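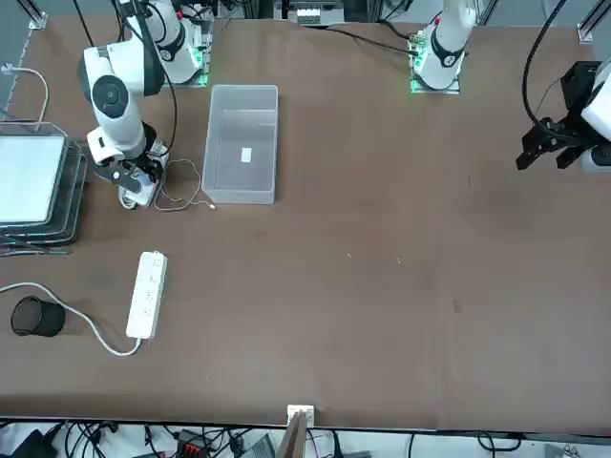

4.2 Leveling and Securing the Worktable

The Enedeck table must be level before any item is placed on it. Allow two people for this section. Keep the leg bolts from bag 2 within reach.

1. Place the table in its final position, at least 23 inches from the nearest wall.

2. Turn each foot clockwise by hand until it touches the floor.

3. Lay a spirit level across the short side of the top. Adjust the feet on the lower side until the bubble is centered.

4. Repeat along the long side, then check the short side again.

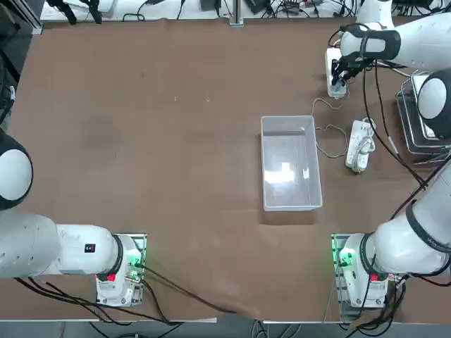 5. Hold each foot still and tighten its lock nut upward against the leg.

6. Tighten the leg bolts in a diagonal order. Use the wrench supplied – power tools may strip the thread.

CAUTION: Do not lift or drag the table by its top. Lift by the side rails only.

NOTE: On carpet, check the level again after 50 hours of use. Carpet settles under load, and the lock nuts may need a further quarter turn.

4.3 Care of the Surface

Wipe the top with a soft cloth and mild soap. Dry it at once. Do not use bleach, scouring pads or solvent cleaners.

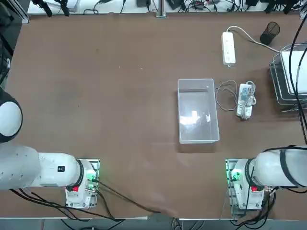
Light scuffs do not affect the warranty. Deep cuts should be sealed with Garkton filler, part 103, following the directions on the tube. Leave the filler overnight before using the table.

Requests for spare feet and lock nuts should be sent to the Parts Desk, attention Kamarul Simanjuntak.

Section revised 9/2/18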